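### 4.2 Folding on a soft support

The platform was assembled at home from a Moradi kit, with wrist mounts cut at the Okum shared workshop and a control stack, Flusel, written for this build. All trials in this section use the sofa as the work surface. A table would have made the contact model simpler, but the intended use is tidying a living room, where laundry is usually sorted on the seat.

A seat cushion differs from a table in two respects that matter to the controller. It yields when a finger pushes down on it, so the height of the surface under load is not the height measured by the head camera. It also has a rounded front edge, and a garment placed too near that edge slides once one side is lifted. We therefore fit a plane to the middle of the cushion only and discard depth points close to the border.

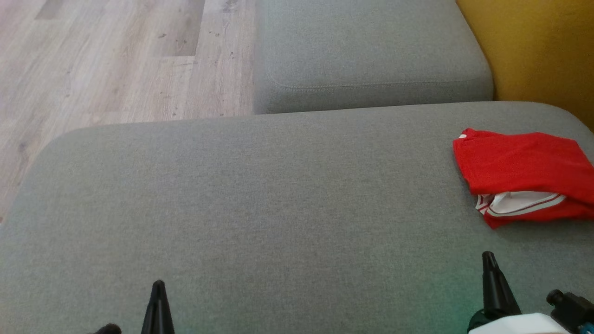

Segmentation of the garment was done by color threshold in the head view. Red fabric on gray upholstery separates cleanly under daylight and under the room lamps, and no learned model was needed at this stage. Striped trim is harder: the white parts fall outside the threshold and leave holes in the mask, which we close with a morphological filter before computing the outline. Without the filter, the planner tended to choose grasp points just inside the hem instead of on it.

Each arm carries a two-finger gripper with tapered tips. The printed tips supplied with the kit were too blunt to get under a single layer of cloth, so they were replaced with a narrower Dalletti pattern. The approach is a shallow slide along the cushion followed by a short press. The press depth is set from motor current, as the position estimate is unreliable once the foam begins to give.

The log used for tuning holds 1,149 grasp attempts, collected over 8 evenings in November. Attempts were labeled by hand from the wrist video. Two failure types account for most of the losses. In the first, the finger passes over the fold and closes on nothing. In the second, it catches the upholstery along with the garment, and the arm stalls when it tries to lift.

The second failure can be detected early, as the current rises before the wrist has moved. The controller then opens the gripper, backs off and tries again at a point farther along the hem. Head-camera data are ignored during contact, when the arm may block the view of the hem, and the decision rests on current and the wrist image alone. 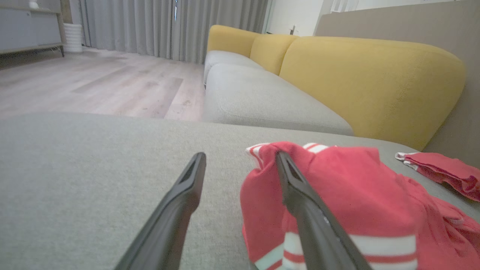
**Figure 2.** Wrist view with the tip of the right finger pressed into a fold of the red garment on the seat cushion.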